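Rekidier Cup

Print this page | E-mail this page

The Rekidier Cup is a regional knockout competition in association football, played each year by amateur and semi-professional clubs. It is named after its first sponsor, a maker of sports goods. The final is held in June at the Haberkorn ground in Ruveck.

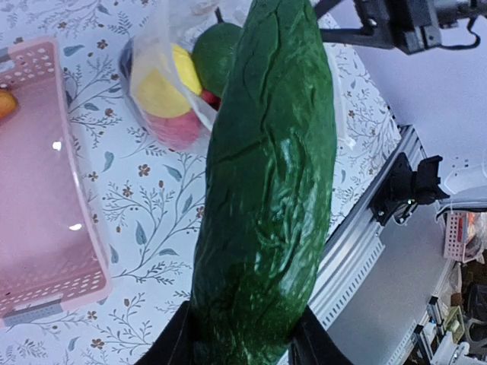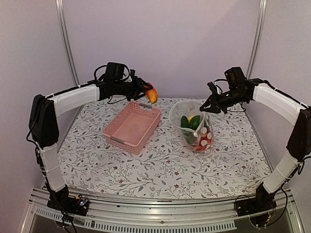
Format

Clubs enter in the first round or, if they finished the previous league season in one of the top 10 places, in the second. Ties are played over one match, and the team drawn first has home advantage. When the lower-ranked club is drawn away, it may ask for the venue to be switched, provided its own field has floodlights.

A match that is level after 90 minutes goes straight to penalty kicks. Extra time was used in earlier seasons and is now kept only for the final. Each team may name seven substitutes and use five of them.

Discipline

Yellow cards shown in the cup are counted separately from those in the league. A player who receives three in one season misses the next cup match. A player sent off for two yellow cards in the same game is suspended for one match, while a direct red card is referred to the disciplinary panel, which sets the length of the ban after reading the referee's report. Clubs have until 6 p.m. on the second day after the match to send a written statement.

Cards are cleared after the quarterfinals. Suspensions already in force are not.

The Bulier final

The best-known final was between Ruveck and Bulier. Ruveck had a defender sent off in the 60th minute for a second bookable offense, a late tackle near the halfway line. Bulier scored the only goal in the 87th minute from a corner kick. Ruveck protested that the corner should have been a goal kick, but the result stood.

The referee was Hildegard Mühlbauer, the first woman to take charge of a Rekidier Cup final. She later refereed two more.

Trophy

The winners keep the trophy for a year and receive a smaller copy. The original cup was withdrawn after one of its handles broke, and is on display in the Haberkorn clubhouse.

See also: Ruveck District League; Haberkorn ground

Contact | Copyright and terms of use | Back to top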